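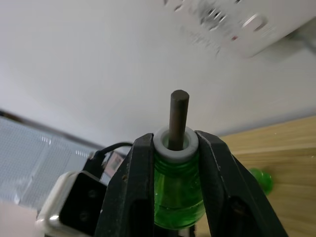
Table markers for the fall swap: how the new ones go together

The Prekside Seed and Plant Swap has used the same cardboard tents to label its tables for years. They fall over, they get wet, and by noon half of them are under somebody's tomato crate. This fall we are switching to markers made from a small plastic bottle, a white ring that sits on the mouth of the bottle, and a metal rod that stands up through the ring. The sign clips to the rod. Rodrigo Nogueira worked out the pattern over the summer and the rest of us have been putting them together at the Kettle Street hall since the middle of August.

We need 75 of them. As of the last session we have 71 done, which leaves four and whatever spares people feel like making. If you have never made one, the steps are below. It is easy work once you have done a couple.

The bottles

Any small bottle with a screw neck will do if the ring sits flat on it. The green ones have been the best of the lot. They are clear enough to see how much sand has gone in, and they show up against a white tablecloth. Take off the cap and also the little band that stays behind on the neck when the cap comes off. If you leave that band on it slides around and gets in the way of your fingers. Small scissors will get it. Please don't use a knife in the hall.

Wash the bottles and let them dry completely, upside down, overnight at least. Damp sand clumps in the neck and then you spend ten minutes poking at it. We had a whole tray go that way in August and had to empty them out and start over.

Labels should come off before the bottles get to us. Warm water and dish soap for an hour does most of them. A few have a glue that doesn't give up, and those can be left as they are and turned to the back.

The sand

Fill to the shoulder and stop. It is tempting to go right to the top, but the rod has to go down into it and the sand needs somewhere to move. Tap the bottle on the table as you fill. Use the funnel with the short spout, as the long one clogs. Play sand from the bag by the sink is dry and fine and costs very little. Sand from the yard has small stones in it that stop the rod halfway.

The rings

The ring should rest level on the mouth. It is a bit wider than the neck, so you can feel the edge of it sticking out past the threads all the way around. Run a thumb around it. If one side is higher than the other, lift it off and look for grit on the rim, then put it back.

Darren Kershaw asked whether the rings should be glued. We tried it both ways. Glued rings hold better when the marker gets knocked, but you can't get the sand out afterward, and we would like to store the bottles empty. So no glue. A turn of clear tape from the ring down onto the neck is enough for one day on a table. Put it on last.

The rods

The rods are dark gray metal, all cut to one length, and they are in the long box under the window. The ends are cut flat and have been filed, but wipe each one with the rag anyway — they leave marks on your hands and then on everything else.

Hold the bottle steady by the neck with one hand, put the rod through the middle of the ring with the other, and push straight down until it touches bottom. There is a little space between the rod and the ring, so the rod can lean some. A small lean is fine. If it leans so much that the sign would hang over the edge of the table, pull it out, tap the bottle to settle the sand, and go again.

Don't wrap the rod with tape to make it fit tighter. Two people tried this and the rings cracked.

The signs

Mwanahawa Tanui is lettering the signs and has most of them finished. They are heavy card, written on both sides, with a clip at the left edge. The categories are the same as last year except that herbs now have their own table and houseplants have moved to the side room. If you are bringing something that doesn't fit a category, there will be two blank signs and a marker pen at the front desk.

Signs go on the morning of the swap and no earlier. The clips bend if they are left on in storage.

Storing and carrying

Finished markers are standing in milk crates in the back closet with the rods pulled out and tied in bundles. Please leave them that way. A crate of sand-filled bottles is heavier than it looks, so take one crate per trip and use the cart for the stairs. On the day, the bottles go out to the tables first and the rods get handed around after that.

When the swap is over, pull the rods, peel the tape, put the rings in the coffee can, and pour the sand back in the bag. Rinse the bottles if there is any sand stuck in the threads. It does stick there, and it makes the ring sit crooked the next time. An old toothbrush works.

What we still need

A few more green bottles, clean and dry, with the caps already off. Clear tape, the narrow kind. One more short funnel if anyone has one they don't use. We have all the sand we need, so please don't bring any.

The last making session is Thursday, September 6, 2018, at seven in the evening in the hall. Use the side door. Shiyu Wan has the key and will be there from six thirty for anybody who wants to help set up the tables. If you can't make it but have bottles to drop off, leave them in the bin on the porch with your name on the bag, and you can have the bag back at the swap.

Questions about the rods or the rings go to Rodrigo. Questions about table assignments go to Gareth Inskip, who would also like everyone to know that the table list closes that same evening.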